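Home News Business Technology Local Sports Contact

Search this site Enter keywords Go

Greren halts filing robot after arm fails to let go of papers

5 Nov 2025

Print this article | E-mail this article

Records company Greren has stopped work with a filing robot at its Rinmont office after the machine failed to release a stack of papers and dragged a file basket off a table. No one was hurt.

The robot, a single arm on a fixed stand, was being tested on a job the company does all day by hand: taking mixed bundles of paper out of file baskets and putting them back in order. It had lifted a bundle and lowered it into place when the fingers stayed shut. The arm then started its return move with the papers still in its grip. The basket caught on the bundle and went over the edge of the table.

An employee standing at the next desk pressed the stop button. The arm stopped, but the fingers did not open, and the papers had to be worked out by hand once the power was off. Greren said several plastic sleeves were torn. The papers were test material and held no customer records.

The company has told staff to keep the arm switched off until two separate problems are fixed. One is in the software that tells the fingers when to open. The other is in the stop circuit, which was wired to halt the arm and leave the gripper as it was.

The second point is partly by design. A gripper that opens whenever the stop is pressed will drop whatever it is carrying, and with a heavy load that can be worse than holding on. Greren's own safety rules, however, call for a way to free a trapped object or hand without tools and without turning the power back on. The arm at Rinmont had no such release fitted. An inspection in January had listed it as an open item, and the item was never closed.

"It should have been closed before anyone ran the machine next to an occupied desk," the company said in a written statement. "We missed it, and we have changed who signs off on that list."

The software fault has taken longer to trace. The robot learned the filing job from recordings of people doing it with a hand-held gripper, a tool that works like the robot's own fingers and carries a camera. Each recording shows the approach, the grasp and the release, and is stored with a reading of how far apart the fingers are.

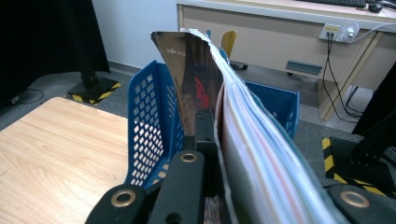 A hand-held gripper holds a thick stack of papers and plastic sleeves in front of a blue file basket.

Prutard, the contractor that collected the recordings and trained the system, went back through all 3,117 of them after the failure. It found 93 in which the finger reading stuck near the closed position while the video showed the fingers opening. In the training data, those recordings looked like jobs that ended with the papers still held.

Most of the bad recordings involved thick bundles. Prutard said a sensor in one of its hand-held tools had worked loose, and that it slipped when the fingers were spread wide and came under load from the side. Thin folders did not cause the problem. The tool passed its check at the start of each session, which was done with empty fingers.

The contractor said it had software in place to catch broken recordings, but the software looked for missing readings and sudden jumps. A reading that simply stayed where it was did not set it off. A new check compares the reading with the video and marks any recording where the two do not agree.

That explanation does not cover everything. The 93 recordings are a small share of the total, and engineers do not yet know why the arm copied them on this occasion after many clean runs. One possibility is the load itself. The bundle in use was thicker than most, with plastic sleeves mixed in among loose sheets, and so it was close to the kind of bundle in the faulty recordings. Another is that a sleeve clung to the finger pads and hid them from the camera. Prutard is testing both.

Plastic sleeves have been a nuisance from the start, according to notes shared with staff. They slide against each other, they reflect the office lights, and a bundle that is squeezed at the bottom tends to fan out at the top. Earlier versions of the system gripped too gently and let the middle of the bundle slip out. The grip force was raised in response. Greren now thinks that change made the latest failure worse, as the fingers were holding hard enough to pull the basket along with the papers.

The grip force has been set back to its earlier value for the next tests. The arm will also be limited to a slow return speed, and it will not be allowed to start the return move at all unless the fingers report that they are open and a second sensor agrees – a step that was left out of the first version to save time on each cycle.

Greren has set these conditions for switching the arm back on:

- A manual release lever fitted to the gripper and tried by every person who works in the room
- The faulty recordings removed and the system retrained
- 1,000 new recordings made with thick and mixed bundles
- 100 test lifts in a row with no failed release, with no one inside the marked area

Desks near the arm will be moved back before the test lifts begin. Until now the marked area reached only as far as the arm could stretch with its fingers empty, and a long bundle could stick out past it.

The company's second site, at Tavares, was due to get the same equipment. That delivery is on hold. Greren said the Tavares office would carry on filing by hand and that no jobs there or at Rinmont were affected by the delay.

Work with the hand-held tools can go on, as they have no motor and are opened and closed by the person holding them. Prutard has taken the tool with the loose sensor out of use and is checking the others with a block between the fingers at the start and end of each session.

The company plans to give staff a written report once the test lifts are done. It did not give a date.

Print this article | E-mail this article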